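About Ashworth & Gedetti

We alphabetize things for people who have stopped wanting to. That is the short version, and Beverley Kershaw would prefer we left it there. The longer version is that we are a records and indexing office in Ginthorpe, above what used to be a shoe store, and we make the indexes at the back of books.

Beverley started the business with one client, a county historian whose manuscript mentioned 159 different men named William. She sorted them out at her kitchen table. He sent her a second book, which she took as either praise or revenge.

These days we index local histories, cookbooks, church records and the occasional memoir by someone who would like to see their own name with a lot of page numbers after it. Our biggest job so far ran to 4000 entries, 80 of them under "Drainage."

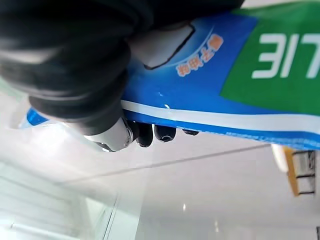 We do not use the word "solutions." We tried a mission statement one April and it lasted until lunch. What we have in its place is a house rule, which is that if a reader might look for it, it goes in, and if only the author would look for it, we have a phone call.

Our catalog system is called Skutisine. Beverley named it after checking that it would sit between "skunk cabbage" and "sky," and she remains pleased with this.

New clients are welcome. Please send 30 pages as a sample, tell us your deadline, and then tell us the real one. We answer the phone on weekday mornings. In the afternoons we are reading.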